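The Galtow came to us on a 192-day trial, and I was the one who signed for it, so everything after that was my fault according to Marion Yule.

Marion ran the spice side of Clandivik. I wrote the reviews for the trade newsletter, which 2000 people got and maybe 80 opened. She wanted a thing that could pick up a jar and put it down where you told it to. I wanted a free lunch from the Zein rep, and I got one (soup, a very good roll, no dessert).

"You grip it, you guide it, it learns," the rep told me, sliding the manual across the table. I read the manual on the bus home and missed my stop by seven blocks.

So there I was in the back office in May 2019, sleeves rolled up, talking to a jar of orange-yellow powder like it was a nervous horse. Come on, sweetheart. Up you go. Marion leaned in the doorway eating crackers and said I had never once called her sweetheart, and I said she had never once held still for me.

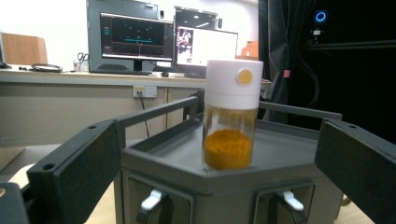

How long does the Galtow take to learn a new jar?

An afternoon for the plain round ones, and a day or more for anything with a handle.

I put those two lines straight into my review, right under the part about the price. Then I sat there with my coffee and couldn't think what came next. What do you say about a machine that does the dull bit of your friend's job? I'd watched her do it for years – lift, set, turn, lift, set, turn – while she told me about her sister and her bad knee and the house she was going to buy near Wevport.

Azadeh Ebrahimi, my editor, called at six. "Is it any good?"

"It's pretty good," I said.

"Would you buy one?"

I looked over at Marion. She had her coat on already and was waiting for me with the car keys, shaking them a little, the way she did when she was hungry.

"Give me till June," I told Azadeh, and went to find my shoes.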